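首页 / 工作台收纳 / 浅盘与托盘 / Nilis 圆角浅盘

Nilis 圆角浅盘（白色，矩形）
供货：Flalthorpe 仓库现货，小号偶尔断货，大号从来不断
材质：塑料
颜色：白。只有白。
规格：小号、大号两种
附件：无
盖子：无，见下文“为什么没有盖子”

加入购物车　加入收藏　与 Provby 分格盒比较

产品说明

一个浅盘能写多长的产品说明，我们编辑部内部是有过分歧的。供应商给的资料只有一行，写着“多功能收纳，品质生活之选”，我们把它删了，于是这个页面空了整整一个春天。后来客服嫌电话太多，问的又都是同样几个问题，才有了下面这些字。

Nilis 圆角浅盘是用来放钉子的。当然也可以放螺丝、垫片、膨胀管、钥匙、吃剩的瓜子，塑料不会提出异议。不过它的形状从一开始就是照着散装五金想的：矩形，浅，四个角全是圆的，盘沿带一道略微加厚的边。往里倒一把长钉，它们会躺下来，乱七八糟，但都在您看得见的地方。

习惯了深罐子的人第一次用浅盘，多半会觉得浪费桌面。深罐子占地小，这一点我们承认。深罐子的另一个特点是，您需要的那根钉子永远在最底下，尖朝上。

钉子这种东西买回来的时候通常装在纸盒里。纸盒的寿命大约到第一次打开为止，之后盒盖折一下，再折一下，某个星期三的傍晚从梯子上拿起来，底就开了。浅盘解决不了梯子上的问题，请不要端着它上梯子。它管的是桌上和地上那一段：干活之前倒出来，干活当中随手拿，干完了把剩下的收回去。

关于“收回去”，多写几句。拆下来的旧钉、挑剩的新钉、滚到一边又捡回来的那几根，在大多数人的工作台上最后会合并成一堆身份不明的金属。盘子最大的用处就在这个时候。先把地上那堆捡进去，再谈分类。很多人把顺序弄反了，先去买分格盒，买回来坐在地上研究格子够不够，钉子还在地上。

我们也卖分格盒（Provby 那款，本页右上角有链接），卖得比浅盘好，退得也比浅盘多。退货理由里常见的一条是“格子太小，长钉放不平”。长钉在 Provby 的标准格里确实放不平，产品页上写了，字是小了一点，已经跟他们提过。

使用

盘子放平。这句话写出来有点侮辱人，但退货照片里真有放在沙发扶手上的。

倒钉子时压低纸盒，贴着盘沿慢慢倒。从高处倒也行，就是声音难听，还会弹出来几根，之后一星期里由您的袜子负责找到它们。

拿钉子时，捏钉杆中段。长钉堆在一起容易互相交叉，一次捏一小撮，轻轻抖一下，多余的会掉回盘里。带磁铁的手套可以用，但用过的人都知道，磁铁手套擅长的是把钉子拿起来，放下去是另一门手艺。

要往盘里归拢一大把，尽量顺着一个方向放。顺着放的钉子成束，下次好抓；横七竖八地扔进去，一端翘着，一端卡着，手伸进去之前得先看清尖头朝哪边。圆角在这时候有点用处，钉子推到角上会顺着弧面滑开，不会像在直角盒子里那样死死楔住一根。

移动时两手端两头。装满了不要单手捏一边的盘沿提起来，塑料会弯，您会慌，钉子会先走。

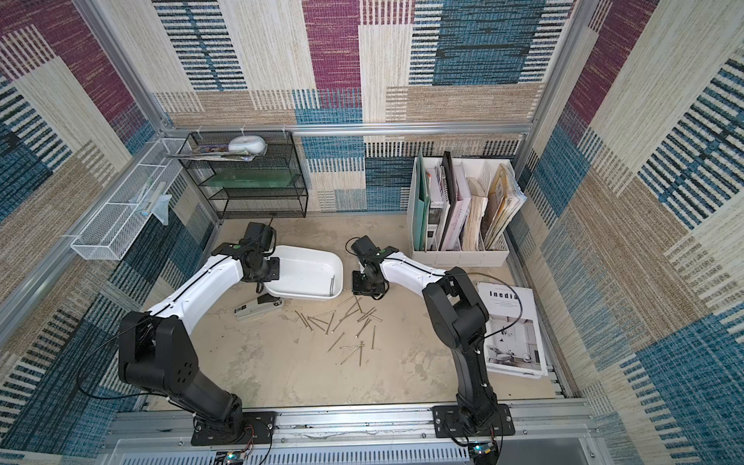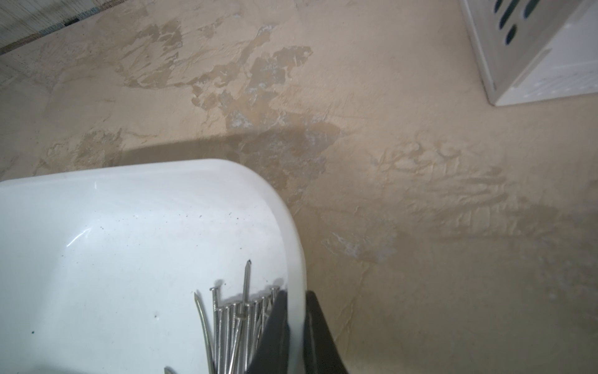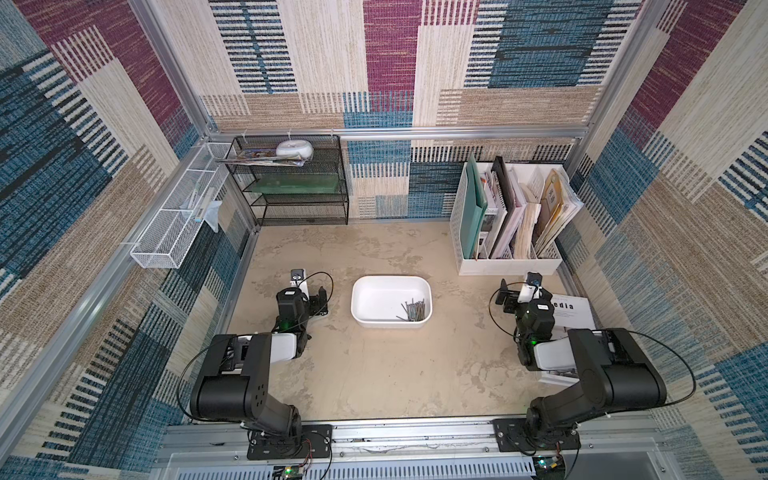 承重和清洁是客服接得最多的两个问题，放在一起答。小号我们建议装到 800 克为止，大号可以翻个倍，再多盘子也撑得住，撑不住的是端盘子的人的手腕。清洁方面，白色是一把双刃剑：好处是金属长钉搁在上面一眼就能看见，坏处是别的东西也一眼就能看见。第二张图里白色内壁上的那些小黑点，在黑盘子上您一辈子都不会知道，在白盘子上就成了客服邮件的主题。温水加一点洗洁精，软布擦，擦完晾着。钢丝球请留给锅，刮花的白塑料吃灰吃得更凶。盘沿外侧最容易漏擦，手指顺着那道厚边走一圈就行。至于有人来信问能不能进洗碗机，供应商的答复是“建议手洗”，我们的理解是他们没试过。

摆放

浅盘怕两件事，一是被踩，二是被当成临时桌面。盘子空着的时候，家里人会往里放订书机、放杂志、放外卖的小票，放到最后下面是什么都忘了。第一张图里那把灰黑两色的手持订书机好歹还搁在盘子外面，我们认为这已经算纪律严明。

建议给杂物另找地方。三层的网架就很好，能看透，藏不住东西，杂志归杂志，板子归板子。墙面上有铝型材或者别的能固定的地方，再挂一只细长的网篮，塑料袋、零碎包装都往里去。网架和网篮我们都有货，不过说实话您家里多半已经有了，只是现在上面放着别的。

台面最好选浅色、无缝、硬一点的。木地板有缝，钉子进缝之后就属于房子了。地毯就更不必说，地毯和长钉之间的事情通常在半夜光脚的时候才有下文。

盘子斜着放还是正着放没有讲究。右手干活的人常把盘子斜过来，长边冲着手，这样伸手就到；正着放看起来体面一些。两种我们都试过，没有测出区别，也没有认真测。

尺寸怎么选

小号：适合一次只用一种钉子的人。修椅子、挂画、补围栏上松掉的那一块，够了。挂一幅画也许只要一根钉，但准备的时候没有谁只拿一根，这盘子就是给剩下的那些预备的。

大号：适合不知道自己要用哪种钉子的人，也就是大多数人。大号放得下长钉，也放得下长钉旁边那些您坚持认为“以后用得着”的。

深度两种规格一样，都是 4 厘米。常有人问能不能出个深一点的，深一点的叫盆，在另一个分类里。

为什么没有盖子

出过带盖的。Nilis 早先的一版配了透明盖，扣上很紧，紧到打开时要用力，用力时盘子会往前一冲。您可以自己想一下后面的画面。之后那一版取消了盖子，价格没有跟着降，我们问过，对方说模具重开也要钱。

需要防尘的话，盖块旧毛巾。需要带出门的话，请回到纸盒，或者看看 Brophy 的提手罐，那个有盖，也深，本页前面关于深罐子的牢骚对它全部适用。

常见问题

能叠放吗？
空盘可以套叠，两只没问题，再高了拔不出来。装了东西的盘子不要叠，上面那只会坐在下面那只的钉子尖上。

会不会滑？
底部没有防滑垫。光滑台面上会滑一点，盘里有分量就不太动。介意的话垫一张湿过又拧干的抹布，免费。

能放油的零件吗？
能放，放完及时擦。油渍久了会发黄，发黄之后您会开始考虑买一只新的，对此我们没有意见。

磁铁能吸在盘底外面，把钉子固定住吗？
塑料不挡磁，所以可以。有顾客在盘底贴了一排旧音箱拆下来的磁铁，效果很好，好到要用钉子的时候得把磁铁先撕下来。

有没有别的颜色？
没有。十月的时候供应商说“正在考虑灰色”，他们考虑了很久了。

放食品可以吗？
供应商没有提供食品接触的说明，所以我们的回答是不要。前面提到的瓜子属于修辞。

孩子在家，放钉子安全吗？
敞口的盘子里放着一堆尖东西，不安全。用完收到孩子够不着的地方，或者锁起来。这一条没有玩笑可开。

顾客评价摘选

“就是一个盘子。”（四星）

“买来放钉子，现在放猫粮勺、遥控器和两节不知道有没有电的电池。盘子没有问题。”（五星）

“比想象中浅。”（三星。客服回复：标题里写了浅盘。）

“白得晃眼，不过真的好找。以前拔下来的钉子都扔窗台上，下雨天锈在一起，窗台也跟着锈。现在倒进盘里，一束一束拿，快很多。扣一星是因为送来的时候盘里有半张说明书，上面只印了‘请妥善使用’。”（四星）

“已买大号，想退换小号，发现小号断货。”（未评分）

配送与退换

Flalthorpe 仓库发货，工作日下午截单，截单之后下的单第二个工作日处理。盘子单独发时用纸袋加硬纸板，外箱看起来会比里面的东西隆重得多，请放心，里面确实只有一个盘子。

签收后发现裂纹、缺口、明显变形，拍照发给客服，照换。有使用痕迹的不退，包括但不限于：里面有钉子。是的，收到过，连钉子一起寄回来的，钉子我们洗干净又寄了回去，运费各付各的。

颜色与页面显示有出入不作为退货理由。它是白的。

看了这件的顾客还看了

Provby 分格盒（长钉放不平）
Brophy 提手罐（带盖）
三层网架，黑色
细长网篮，白色，挂墙
磁铁手套，单只
磁铁手套，另一只

如对本页内容有意见，请写信给商品编辑部，标题注明“浅盘”。标题不注明的会转到餐具组，他们也卖浅盘，回信比我们快，内容对您没有帮助。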